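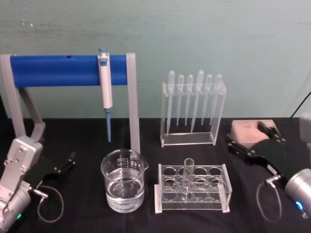 The Brokham Office of Weights informs residents that the river will be measured again in April. Last year it came to 104 paces at the ferry steps, 2 fewer than the deed requires.

Mr. Eusebio Pastor, clerk, was sent to Itlow to ask for the missing paces. He was received politely and given soup. Itlow regrets that it has none to spare.

Mr. Pastor has since written to say that he is standing on the far bank and that it seems farther than before. The Office has asked him to remain there and hold the tape.

Sign up for our newsletter to get new stories by email.

© Bravier Stories | Contact | Back to top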